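Search this site
Search
Advanced search

Student project reports
January
By Mimoza Softić and Vilgot Engebretsen

Manual Dishwork and the Grurnura Line: Changes in Task Content at the Retberg Kitchen

1. Background

The Retberg kitchen serves a lunch canteen and an evening catering service from the same building. Washing is done in one room behind the serving line. Until last year all of it was manual apart from a hood-type machine, which was loaded and unloaded by hand. The kitchen then installed the Grurnura line, a conveyor washer with a robot arm at the outlet end. The arm lifts plates of known shapes from the belt and stacks them on carts. The supplier is Osmont.

The line is rated by the kitchen at 1000 plates per lunch service. It does not handle everything. Deep bowls, plates with dried-on food, and the small oval dishes used by the catering service are still washed by hand. Osmont is developing a second arm intended to do part of this hand washing. To prepare for it, kitchen workers perform the task themselves at a table while wearing gloves and arm-mounted recording equipment. These periods are called demonstration sessions at the site, and we use the same term.

Our project looks at what the line and the sessions have changed in the daily work of the dishroom staff. We did not evaluate the technical performance of either arm.

2. Questions

We set out to answer the following.

a) Which tasks have left the dishroom job since the line was installed, and which have been added?
b) How is time in the demonstration sessions scheduled, and what does it displace?
c) What do the workers consider skilled in their work, and is that part of the work recorded?

Question (c) was added after the first site visit. Our original plan had a question on injuries, but the kitchen's records use different categories before and after the installation and we could not compare them.

3. Method

We interviewed four people: three dishroom workers and the shift lead, Hjørdis Solheim. The workers asked not to be named and are called W1, W2 and W3. Each interview was held in the staff room after lunch service. We took notes by hand and sent them back to the person for correction. W2 made several corrections to the section on cart handling, and the corrected version is used here.

We also observed two lunch services and one demonstration session. For the services we kept a task log with one line per change of task. The categories were taken from the kitchen's own job sheet, with three added by us: clearing a stop, waiting for the line, and demonstration.

Osmont's contact person, Boris Jurčo, gave us the session list. It covers 113 sessions and states the worker's code, the objects used and whether the session was accepted. We were not given the recordings.

4. Findings: the line

4.1 Tasks removed

Stacking clean plates is almost entirely gone. All three workers named this as the largest change, and all three were positive about it. The plate stacks were heavy, and the lift from the old machine to the cart was at shoulder height. W1 said she would not go back to it.

Hand rinsing of flat plates is also gone. The line has its own spray section.

4.2 Tasks added

Clearing stops was the most frequent new entry in our log. The arm stops if a plate arrives at an angle outside its tolerance, or if two plates overlap on the belt. The worker opens the side door, straightens or removes the plate, closes the door and presses the reset. The action is short, but it requires walking from the inlet end to the outlet end. A worker who is alone in the room has to leave the inlet unattended, and trays then build up at the hatch.

Sorting has become stricter. Under the old routine, a bowl among the plates made no difference. On the line it causes a stop. The workers therefore sort at the hatch, before loading, and the sorting decision has to be made quickly. W3 described this as the tiring part of the day now, more so than the lifting used to be.

4.3 Staffing

The kitchen formerly scheduled three people in the dishroom during lunch. It now schedules two. The third position was moved to the cold kitchen and no one was laid off. W2 was the person moved, and returns to the dishroom for evening catering. He prefers the dishroom, where he had more influence on his own pace.

Solheim's view is that two people are enough on ordinary days and too few on days with both lunch and a large catering order. She has asked for a third person on those days. The request had not been answered when we finished our fieldwork.

5. Findings: the demonstration sessions

5.1 Scheduling

A session lasts 45 minutes, including fitting the equipment. Sessions are placed after lunch service, in the period that was previously used for cleaning the drains and restocking chemicals. These tasks have not been removed from the job sheet. In practice they have moved to the end of the shift, and the workers report that they are sometimes left for the evening team. The evening team was not consulted on this change. We consider it the clearest example in our material of work being shifted to people outside the project.

Participation is voluntary and paid at the normal hourly rate. W1 and W3 take part. W2 stopped after his third session; he found the forearm straps uncomfortable and disliked being asked to repeat a plate he considered finished.

5.2 What is done in a session

The task is to scrub plates and dishes with a sponge and place them in a wire rack. It is done at a table in an office area, away from the dishroom. The worker wears black gloves, with a round module over the back of each hand and further equipment on the forearms. Objects are chosen from a list supplied by Osmont.

The workers pointed out several differences from their ordinary work. In the dishroom they stand at a deep sink and hold the plate low, with the rim resting against the sink wall. At the table they must carry the whole weight of the plate in one hand. They also work more slowly. W3 estimated that a plate takes her twice as long in a session, mostly from avoiding contact between the modules and the rack.

5.3 What counts as skill

We asked each worker what a new employee finds hard. None of them mentioned scrubbing first. W1 mentioned judging by touch whether a plate is clean, which she does with her bare thumb along the rim. W3 mentioned deciding what to soak and what to wash at once. Solheim mentioned the order of work when several carts arrive together.

The first of these is affected directly by the gloves. W1 reported that in sessions she checks the plate by sight. The other two fall outside the session task, where the objects are given in a fixed order. It follows that the sessions record the hand movements of the job and leave out most of the judgment that surrounds them. Jurčo agreed with this in substance when we presented it, and stated that the second arm is meant for scrubbing alone, with sorting and soaking left to staff.

Figure 1. Scrubbing a plate with the sponge during the task, with the left hand on the rim. A teal dish is in the rack and a light green plate lies on the table.
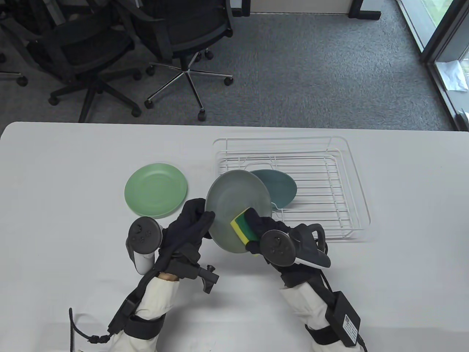 6. Discussion

The line has removed lifting and added supervision. For the two workers who remain in the dishroom this is an improvement in physical load, with the reservation that stops interrupt the inlet work. A call button at the inlet, or a reset that can be reached from both ends, would reduce the walking. The workers had proposed this themselves before our visit.

The sessions raise a different matter. Those who take part are supplying material for a machine that will do part of their present work. W1 and W3 both knew this and neither objected. W3 did want to know whether the recordings could be used to compare her pace with that of others. The consent form says nothing on the point. Jurčo said that no such comparison is made. We recommend that it be written into the form.

If the second arm is installed as planned, the remaining manual work will be sorting, soaking, inspection and clearing stops. All of these depend on attention. None of them is described in the current job sheet, and the pay grade is set from the job sheet.

7. Limitations

The material is small and comes from one kitchen. We saw only one demonstration session. The accepted and rejected sessions in the list could not be checked against the recordings, so we have not drawn conclusions from the acceptance column. The evening team was not interviewed, which weakens section 5.1.

8. Recommendations to the kitchen

- Update the job sheet to include clearing stops and sorting at the hatch.
- Give drain cleaning and chemical restocking a fixed place in the schedule on session days.
- Add a paragraph to the consent form on use of the recordings for pace comparison.
- Answer the request for a third person on days with large catering orders.

Acknowledgments

We thank the dishroom staff for their time and Kjell Sjöberg for supervision and for comments on the task log.

Page last updated: January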